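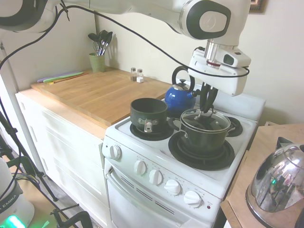

Re: [Drultdale allotments] Seed potatoes, February order

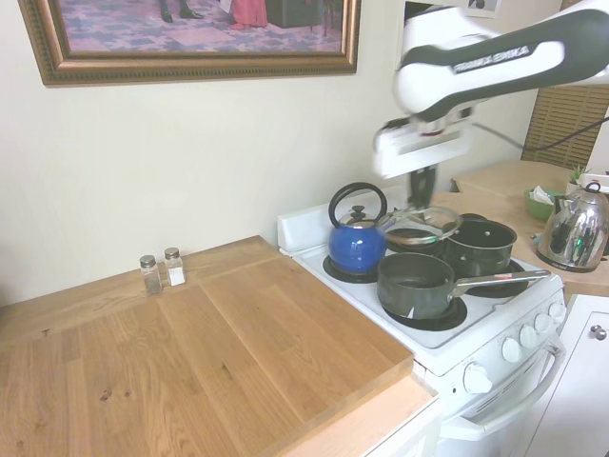
Edeltraud Plattner

I've read the note below twice and I still don't see why we should pay Zaidi more than last year for the same sacks. Before anyone says yes, I'd like to know who has grown this Orkberg potato on our clay. Blight resistance in a catalogue is one thing – a wet July by the brook is another.

I also doubt the yield figure. 337 kilos from one plot? Mine is a full plot and in my best year I never got near it. Did they weigh them with the mud on?

On 'good for boiling': every potato is sold as good for boiling. The last one fell to bits before the middle was done, lid on or lid off.

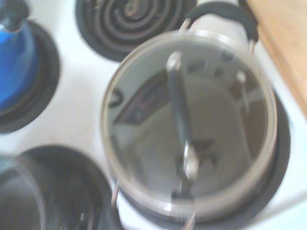

The quoted message, for those who missed it

> Hello all,
> Zaidi can do us 80 kilos of Orkberg seed potatoes
> if we order together by the end of February. They
> say it beat every other early in their trial, with
> 337 kilos from one plot, and it's good for boiling.
> There is also 6 per cent off Graltix feed if we
> take 200 litres. Shall I go ahead?

Then there's the Graltix. 200 litres of feed for a site this size is a great deal of feed, and six per cent off something we don't need is no saving at all. Where would it be kept? The shed leaks at the door end and the shelf is full of netting.

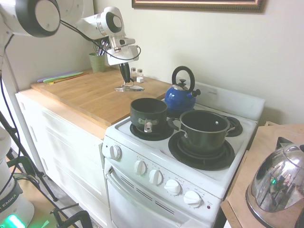 I'd take a small bag of the Orkberg and try one row next to my usual earlies, same manure, same planting day, and weigh both in summer. If it does well I'll say so on this list. Until then please leave me out of the joint order, and don't put my name down for the feed either.

Edeltraud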